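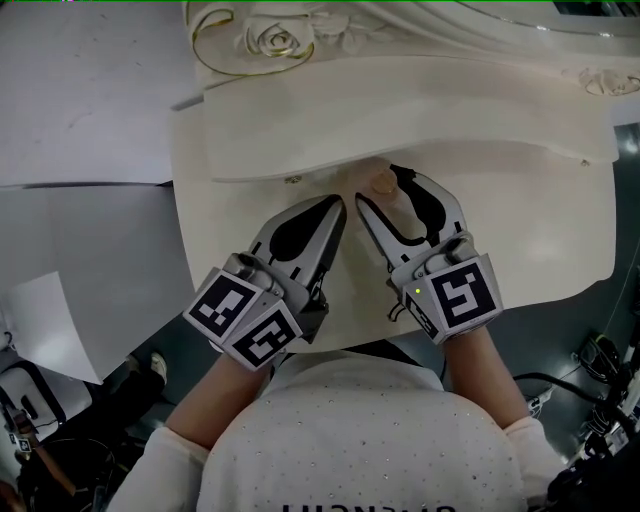

29 May 2018

Quick one before I fall asleep. Feet hurt. Second day on the gripper kit trial and I want it down while I still remember which complaint was which.

So. Kit is the Ternov pair, left and right, hand-held, plus the software, plus a year of support if we sign. Noura Dabbas wants a yes or no for Lavoie and she wants it in writing, short, no adjectives. Fine. Adjectives go here then.

Morning was calibration. The manual says 2 minutes. Hah. Took us until coffee, and then again after coffee, the left one kept losing its place every time I turned my wrist in. The markers on the cubes are big enough, I think it's my elbow swinging through the line. Or the ceiling lights. Wrote both down. Support answered fast at least, a real person, polite, told me to slow down. I was going slow!

Then drawers. Whole rest of the day, drawers. The cream dresser with the rose and the gold trim, my grandmother would have loved it, I was sick of it by lunch. Round brass knob. Reach, open the fingers, get them either side, close, pull, let go, push shut, back to start. 90 good runs is what Noura asked for. A good run means both hands tracked the whole way and no restart. I got there but not by much and the last ones were ugly.

Things I like:
- the finger pads. Black teardrop shape, looks silly, works. Did not slip off the knob once I learned to come in a bit from the side
- little green light on the right one. You glance down, its on, you keep going
- trigger is soft, my hand wasn't cramping till late afternoon

Things I don't:
- weight sits too far forward. By three my forearms were shaking, and that shows up in the data, you can see the wobble in the playback
- cable under the right one. Caught my cuff on it, more than once. Short sleeves tomorow, and not the sweater with the studs
- the upload. Every batch wants a name, a task, a room, a surface, and then it forgets the room
- case doesn't close unless you put the left one in first. Not written anywhere

Compared to the Indard set we had in September... better fingers, worse balance. The Indard felt like holding a hair dryer, but a well balanced hair dryer. It also died on anything round, so for knobs there's no contest. For flat handles I'd call it even. Haven't tried cups yet, tomorrow, or cloth, which is the one Lavoie will ask about first.

Price. They quoted 1000 a month for the pair with support in, and that's where I get stuck. For what we do, fine, if it holds up. If I'm spending half the morning on calibration it's not fine, it's me standing in front of furniture being paid to blink. Need to ask whether the Sovstead people got the same number. Noura thinks they got less. Noura always thinks somebody got less.

Talked to her at the end of the day, she'd looked at the first batch. Says the left hand is lazy, it just hangs there half closed while the right does everything. Well yes, it's one knob! But she has a point, if they want two-handed work then the task has to need two hands. Idea: left steadies the front, right pulls. Or one on each side of something wider. Will try it first thing before my arms go.

Leaning yes. Maybe yes with conditions. Conditions = a counterweight or whatever they can do about the nose-heavy thing, and somebody fixes the room field. Will write it up Thursday, not before, I want cloth in it.

To do: wrist brace. Spare batteries on the charger TONIGHT (didn't do it, they're still in the bag, get up early). Call mom back. Buy the tape for the floor. Ask support if the left one can be swapped, if it's the unit and not me I'd like to know before I write anything mean about it.

Also dreamed about drawers last night and it was only day one. Bed.

3 comments | 2 shares

Contact | © 2018 | Back to top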